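Provmont 皿ラックセル 機材計画メモ

このリポジトリには、双腕で皿をラックに立てる作業セル「Provmont」の部品表と見積もりのひな形、それに計画用のサンプル画像を置いています。2台目を組みたい、自分の研究室でも始めたい、という方の予算づくりに使ってもらえたらうれしいです！

収録内容
bom.csv 部品表（アーム、アルミフレーム、基板、配線材）
budget.csv 費目別の見積もり
plates.csv 皿の購入リスト
samples/ 画像 938枚

サンプル（固定カメラと手首カメラ）
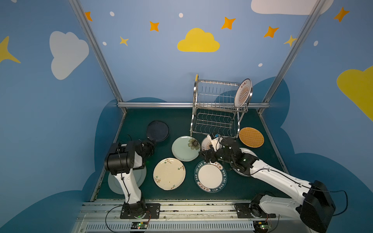
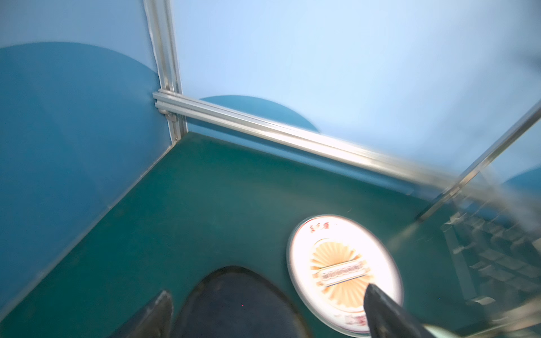
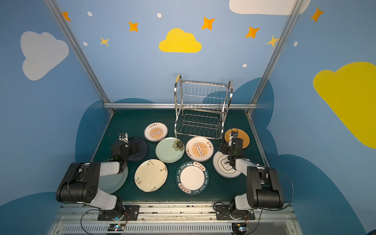
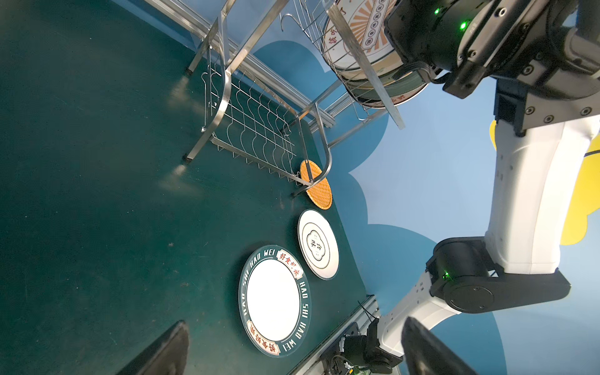 買う順番について
先に決めてほしいのはアームよりもフレームの寸法です。うちの初号機 Sultik は作業面の幅を800 mmで切ってしまい、アーム2台を載せたら肘どうしがよくぶつかりました。Provmont では1108 mmに広げています。この差は本当に大きくて、動かしていて気持ちがいいです！アルミ材の追加費用はアームの値段に比べればわずかなので、ここは削らないでください。

皿は消耗品費で計上します。柄や縁の色、大きさがばらけるように買い足していくのが楽しいところで、Dalisay の在庫処分棚にはずいぶん助けられました。同じ皿を揃いで買う必要はありません。割れる分の予備も plates.csv に入れてあります。

見落としやすい費目
・手首カメラのケーブル（予備込み）
・指先パッドの交換品
・壁パネルの塗装
・照明。白飛びするときは拡散板も

Hulavdale 版の部品表は4月に追加する予定です。アームの型が違うので、取り付けプレートの行だけ差し替えになります。

見積もりの金額は税抜、送料別です。budget.csv の「保留」列に印がある行は、まだ業者の返事待ちです。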